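Kirnix K2 Replacement Finger Pads (pair)
Part no. 1705
In stock, ships from Osilstead

Knurled black pads for the Kirnix K2 two-finger gripper. Fits all K2 units with the quick-swap finger. Screws included, screwdriver not.

Service notice, April

If your pads carry batch number 1542, please stop using them for pouring. The adhesive layer lets go under a tilted load, and the cup turns slowly in the grip while the controller goes on reporting a firm hold. We learned this from Vilhjálmur Kvaran at Herkia, who wrote us a very polite letter and enclosed some of the sand. His arm completed 87 pours, by its own account. It delivered 19 to the right container. The rest went into the keyboard, the drawer under the keyboard, and a conveyor bearing that has since retired.

Moncrieff, who make the controller, point out that the grip sensor did its job -- it measures force, and there was plenty of force. We have stopped arguing with them about this.

To check your pads

Batch number is molded on the back. Power down and lock out the arm before you put your fingers where its fingers go. Push the pad sideways with your thumb. If it creeps, replace both pads, even if the other one looks innocent.

Batch 1542 pads are exchanged free. Send us the old ones in any envelope, preferably without the sand.
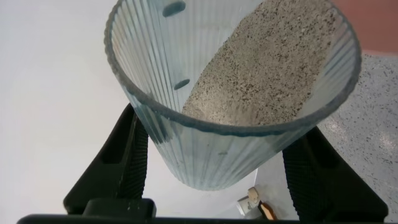 After fitting, run the tilt test with an empty cup first. Then fill it with something you don't mind sweeping up, and keep people out of the arm's reach until it has finished.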